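Collecting examples, week two

August 2, 2018

Fredy Apaza asked how the recordings for Jelmont are made, so I am writing the procedure down before it changes again. The learning system gets no rules. It gets examples of a person doing a job with the same sort of fingers it will have to use, and it has to work out the rest.

We now have 631 examples, of which 36 were thrown out for lost tracking. Every one has to begin with the fingers open and nothing between them.

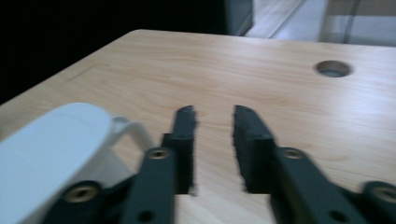

Open fingers over the bare table, from the camera on the gripper.

Fast moves are the main problem. The blur goes straight into the training set, and the first model we trained, back in May, hesitated most where the pictures were worst. I now move at a pace that feels silly – slower than I would ever handle anything at home – and the curves come out much cleaner.

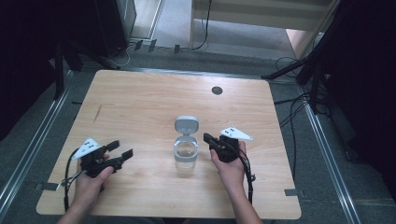
Two-handed jobs take longer to learn, for the person as well as the model. My habit is to let the left hand wait while the right one works, and the model will copy that idle hand faithfully. I have 129 examples with this fault and have not decided whether to keep them. Fredy would drop the lot. I would sooner train once with them and once without, and compare.

The next batch starts when the disk has been cleared.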